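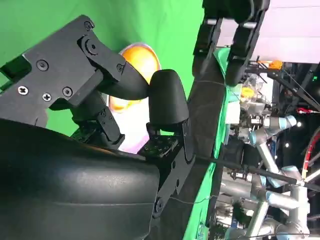
Notes for the linen talk, February version. Mateja has the clicker. Water on the left side of the lectern, handout at the door on the way out, not on the way in.

## Opening

Good afternoon. My name is Ona Vanags and I run the stockroom at Wallar. We rent table linen, drapes and stage skirting to hotels, schools, churches and people getting married. We have 43 regular customers and a long list of one-time customers.

I'm going to talk about what happens to cloth after it leaves the building. Most rental talks are about sales. This one is about counting, washing, folding and writing things down.

Ask: who here rents out anything made of fabric? Hands. Who knows how many pieces they own, today? Wait. There will be fewer hands. Don't make a joke of it, just go on.

## How we got into trouble

Three years ago our books said we owned 3,908 pieces. That was every tablecloth, napkin bundle, runner, skirt and drape on the list. The insurance renewal asked for a proper count, so we closed for the slow week and did one.

We found 3,000. Even number. I counted the last shelf again because I didn't believe it.

Pause here. Let them do the subtraction.

Where the rest went:

- Thrown out by us after stains or burns, never taken off the list.
- Still at a customer's. One hotel had a closet of our napkins, clean and folded, and was using them.
- Cut down. A long cloth with a bad end gets turned into a short one. The long one stayed on the list and the short one never went on it.
- Real losses. Mixed into somebody else's laundry, left in a tent, used to wipe down a van.

The first group was the biggest. I want to be clear about that because people in our business like to blame the customer. We were doing most of it ourselves with a trash can and no pencil.

## The discard sheet

Slide: blank discard sheet.

This is the cheapest fix in the talk. One sheet of paper on a clipboard above the bin. You write the piece, the size, what's wrong with it, your initials. Friday-style cleanup doesn't work, you have to do it as the cloth goes in.

Nana Gyamfi set ours up. She first made it with many more columns, and people skipped it. Then she took out everything except those four and people used it. If I had to send you home with one slide it would be this one.

Reasons we write, in our own shorthand:

- W – wine or berry, washed twice, still there
- X – wax that went through the weave
- B – burn, usually from a chafing dish
- M – mildew, which means it was bagged damp
- H – hem gone and not worth sewing
- F – faded past the point where it matches its set

After the first season we read the sheets together. Far more M than we expected. Mildew isn't the guest's fault or the caterer's fault. It comes from the bag.

## Bags

We used to send plastic sacks with every order for the dirty returns. They're cheap and they keep the van clean. They also keep a wet cloth wet for as long as it takes someone to drive it back, and after a late wedding that can be days.

We moved to mesh bags with a drawstring. I'll give you the bad side too:

- They leak. You need a tray in the van.
- Customers like them and keep them.
- They snag on the hinge of a folding table.

We tried bags from Cullier first, then went to a heavier one sewn locally by Costel Ionescu, who also does our hems. The heavier ones have a strip of canvas at the bottom. That strip helps with the drips but doesn't fix them.

On the return slip we print: "Shake out, hang if wet, bag last." It used to be a full paragraph. I have a photo of the old slip if anyone asks, it's after the last slide.

## Color

Move a little faster through this part if the first section ran long.

People order color by name and then are upset by the cloth. Green is the worst. There's hunter, emerald, kelly, sage, moss, and each maker means something different by each one. White is the second worst, because ivory and white look the same in a stockroom at six in the morning and not at all the same next to each other on a lawn.

What we do now:

1. No color is confirmed by phone or email alone. We mail a swatch.
2. Each dye lot is kept as a set. We don't fill a short order from another lot without telling the customer.
3. The swatch gets washed with the set. A new swatch next to an old cloth is a promise you can't keep.

Strong colors also change with what's behind them. Against a pale wall a bright green reads as cheerful, and against black it reads stronger. When someone is renting for a stage or a photo table I ask what's going to be at the back before I ask what size the table is.

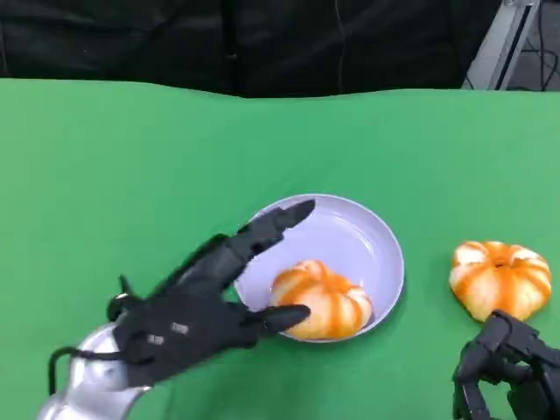

*Bright green with black fabric behind it.*

Look at where the green meets the black. The line is slightly wavy. From the back row at an event you won't see it, but in a picture or on a video feed you will. If the customer says the word "livestream" I ask more questions about that line than about anything else in the order.

Black has its own habits. It hides folds, it hides seams, and it hides almost nothing that is white. Lint, thread, chalk, flour. Send a lint roller with every black drape and write it on the packing list, or it won't come back.

## Ironing, steaming and leaving it alone

Expect a question here. Take it now if it comes.

Poly comes out of a warm dryer nearly flat if somebody is standing at the dryer. It doesn't if they're at lunch. So the schedule for drying is really a schedule for a person.

Cotton we press. Shakuntala Rathore runs the press and has a rule that I've stopped arguing with: the fold goes in the same place every time. A cloth that has been folded the same way for a year has lines where the customer expects them. A cloth that's been folded three different ways has a grid on it and no steamer is going to get it out in a parking lot.

Velvet and anything with a nap gets hung, not folded. If you have no room to hang it, roll it on a tube. Carpet stores give the tubes away.

Stage drapes should be flame treated, and washing can take the treatment off. Check the label and check with your own fire marshal. I'm not going to give advice on that today and I'd be careful of anybody who does it from a lectern.

## Software

I know some of you came for this part. It's short.

We looked at two systems, Manole and Skosero. We picked Skosero. It suited how we pack, by order and not by shelf. Mateja Begović did the move and is here today, so bring her the hard questions. It took longer than planned. Most of that time went into deciding what counts as one piece. Is a bundle of napkins one piece? Is a skirt with its clips one piece?

Our answers, which don't have to be yours:

- Napkins are counted by the bundle going out and by the single coming back.
- Clips are not counted. They're weighed in a bag.
- A cut-down cloth is a new piece, and the old one goes on the discard sheet the same day.

The labels are heat-sealed on the hem. Sewn labels last longer but Costel has enough to do. Put the label on the same corner of every cloth. We didn't at first, and we spent a whole summer turning tablecloths around looking for the corner.

Don't start with software. If your discard sheet is empty your database will be wrong in a nicer font.

## Talking to customers about missing pieces

This is the part I get the most mail about.

We used to send an invoice for missing items at the end of the month. People were angry, and I would've been too. By then the venue had been cleaned and the staff had moved on.

Now it's a phone call the next working day. The script is taped to the desk:

> "We're checking in your order and we're short on this item. Could you look in the kitchen laundry and behind the bar?"

Kitchen laundry and behind the bar. Those are the two places. For churches, it's the closet with the folding chairs.

We don't mention money on that first call. Most pieces turn up. If it's still missing after 9 days we bill for it, at replacement cost, with no fee on top. The wait is printed on the contract in normal-sized type.

The hotel with the closet of napkins, to finish that story: they bought them. They're still a customer.

## What I'd do again, what I wouldn't

Again:

- Close for the count. You can't count a stockroom with orders going out the door.
- Two people per shelf, one reading and one writing, then swap.
- Put the discard sheet up before the count starts.

Not again:

- Buying replacements right after the count. We bought in a hurry and got a burgundy that bleeds. It's still on the top shelf if anybody needs drop cloths.
- Color-coding the shelves with tape. The tape fell off.

## Questions

If there aren't any, start with this one: "What do you do about candle wax?" Freezer, scrape, brown paper and a warm iron, then wash. Don't wash first.

If someone asks about prices, give the handout. If someone asks about laundry chemicals, send them to Shakuntala at the side table.

Thank the room, point at the handouts. Swatch book has to be off the lectern before the next speaker sets up, and it goes home in Nana's car.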